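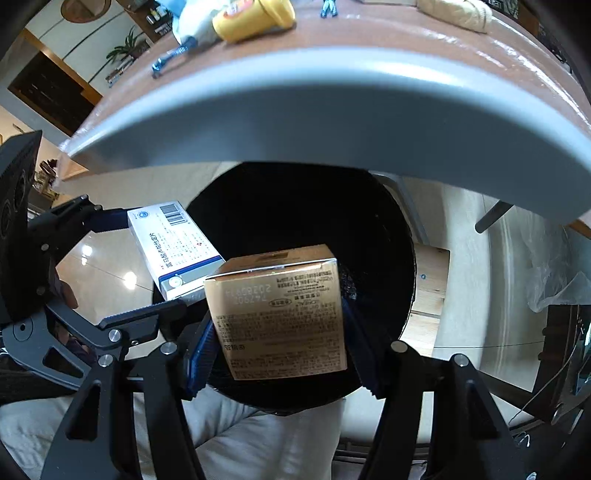 3.2 Sorting of returned medicine boxes

Returned packs reached the sorting room at Tultard in closed sacks, one sack per collection point, and were emptied into a bin before anything was recorded. Of the 28 collection points in the study, 21 sent at least one sack during the first period. The remainder were contacted by telephone in December and most of them joined later.

Each box was taken out and turned until its main face could be read. Figure 2 shows two cartons with Chinese printing, one tan-gold and one white. On cartons of the first sort a number may be stamped on the face, set apart from the product text and often faint. We copied such numbers exactly as they stood and entered them in the Wida register as "stamped number, type unknown" unless the carton itself said whether it was a batch number or a date. Where a barcode was present it was scanned as well, but the scan was never used alone — a barcode gives the product and usually says nothing of the batch.

Figure 2. Tan-gold and white cartons at the large black bin. The stamped number on the tan-gold carton is in two rows; the white carton has a barcode.

Boxes with text in a language the sorter did not read were put on a separate shelf and dealt with on Wednesday afternoons, when a second reader was present. We allowed 15 minutes for a carton at this stage. If the product had not been identified by then, it was coded as unresolved and kept in the totals by weight only.

Cartons were opened after the outside had been recorded. Leaflets and empty strips were weighed apart from full ones, following the Østergaard procedure with one change: part-used strips were counted with the full ones.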